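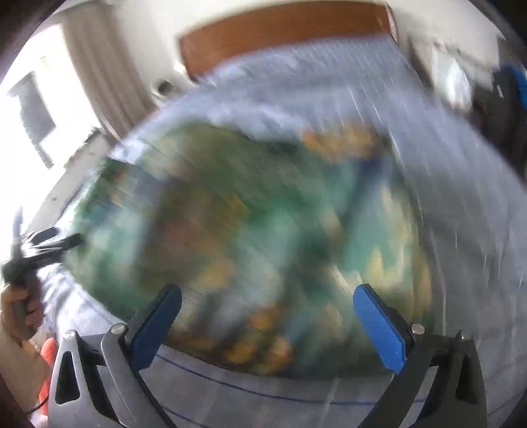
Home > Bedroom > Blankets > Lalterwood Printed Blanket

Lalterwood Printed Blanket
By Clondham Bedding
Item: Lalterwood, Multicolor
Availability: In stock (Twin, Queen). King from December.

Description

The Lalterwood is our printed blanket for the bed, in green, teal, ochre yellow, orange and blue. The colors are put in patches of different size, without a straight line between them, and many of our customers tell us it makes them think of a map, or of fields which you see from an airplane. The drawing was made for us by the Villaseñor studio, who also made the pattern for our table runners. It has no top and no bottom, so you can put it on the bed in any direction and it looks right.

We recommend it for the person who has a quiet bedroom. With white walls, beige curtains and a headboard in warm brown wood it gives the color that the room is missing, and you do not need to buy new pillows or a rug to go with it. On a bed with plain bedding, white or light gray, the pattern is at its best. If your sheets have already a strong pattern, please order the color card first, because the ochre is difficult to combine with red and pink.

You can open it over the complete bed or use it folded in the middle. In my house we keep it folded during the day and open it at night. Folded, it still shows enough of the pattern that each of the colors can be seen.

Details

Outside: cotton, printed on the front
Back: cotton, one color, light teal
Filling: cotton and polyester, medium thickness
Edges: closed with a double seam
Weight: Queen size, 9 pounds with the bag
Comes with: cotton storage bag with cord
Not included: sheets, pillowcases, bed

Sizes

Twin. For a single bed. It covers the mattress and comes down a little on both sides.
Queen. Our most sold size. On a Full bed it hangs lower, and some people prefer this.
King. Same pattern but with the patches printed a bit larger, so it does not look too busy on the wide bed.

If you have a thick mattress or a topper on it, take one size bigger. Measure the bed with the sheets on. Many people measure only the mattress and after they write to us that the blanket is short.

About the color

Every piece is printed and cut separately, and the patches do not fall in the same place on two blankets. If you order two Twins for one room, they will look like sisters but they will not be equal. We can not select a piece with more blue or more orange. We receive this question often, and I am sorry to say always the same.

The colors look stronger near a window. In the evening, with a yellow lamp, the green becomes darker and the teal goes more to gray. For people who want to be sure we have a color card with real pieces of the fabric. We send it free with any order, or alone if you pay the stamp.

Washing

Machine wash, cold water, gentle program. Wash alone the first time.
Use little detergent. No bleach and no softener.
The Queen and King need a large machine. In a small one the blanket can not turn and the filling stays in one corner.
Dry on low heat, stop in the middle and shake it well. Or dry it flat, out of direct sun.
Do not iron the front. The back can be ironed warm if you really want it.

After the first wash the surface becomes softer and there can be small waves near the seams. This is normal for cotton and goes away in part when the blanket is used.

How to fold it for the bed

Open the blanket flat over the mattress with the print up. Take the side near the pillows and bring it down to the foot side, then fold one time more in the same direction. Now you have a long band over the bed. Turn both ends under, so that the light back is hidden. If the print goes inside, you have started with the wrong side up. Pull the sheet smooth before you put the blanket down, since a wrinkle under it will show all day.

For the closet, roll it instead of folding and put it in the bag. Do not use vacuum bags for more than a few weeks. The filling recovers slowly, and sometimes not completely.

Shipping and returns

We ship with Civix, from Monday to Friday. Orders that arrive before 11 in the morning leave the same day. To Alaska and Hawaii the delivery can take up to 10 business days, and we ask for your phone number for the driver.

You can return the blanket if it was not washed and has no hair from animals. Please write to us before you send it, put it back in its bag and use the same box if you still have it. We refund the price when we have looked at the piece. The shipping back is paid by the customer, except when the mistake is ours.

A seam that opens in normal use we repair without cost. Send one picture of the seam and one of the label.

Questions from customers

Is it warm enough for winter?
It depends on the room. In a heated bedroom, yes, for most people. For a cold house we suggest to use it over a wool blanket. In summer it is too much for hot nights, and many people keep it at the foot of the bed.

Does it lose color?
A little in the first wash, mostly the blue. This is the reason we say to wash it alone.

Can I use it on the sofa?
Yes, take the Twin. The Queen is heavy for this and slides down.

Is the back printed also?
No, the back is plain.

My cat sleeps on it, will the threads come out?
The fabric is closely woven and the claws do not catch so easily as in a knitted blanket. We can not promise anything about cats.

Do you make pillowcases in the same pattern?
Not at the moment. We made a small quantity and they are sold. If you leave your e-mail in the form we will write to you when there are new ones.

Opinions

"Bought for our guest room which was very white. The colors are more bright than I expected but after some days I like it. Queen, fits well." Lalterwood Queen, verified order

"Good weight, does not move at night. The bag is too narrow, I needed help to put the blanket back inside." Lalterwood Queen, verified order

"I wanted more teal. Mine has a lot of ochre. Otherwise nice work and the seams are straight." Lalterwood Twin, verified order

The bag was changed after we received several comments like the second one. The new bag is wider and opens on the long side. If you have the old bag, write to us with your order number and we send you the new one.

Contact

For questions about sizes, color cards or repairs, write to Samer Sayegh with the form on the Contact page. I answer in English, Spanish or Arabic, normally the next working day.

Page updated February 10, 2019

You may also look at: Clondham Fitted Sheet, Light Gray | Clondham Wool Blanket | Villaseñor Table Runner | Color Card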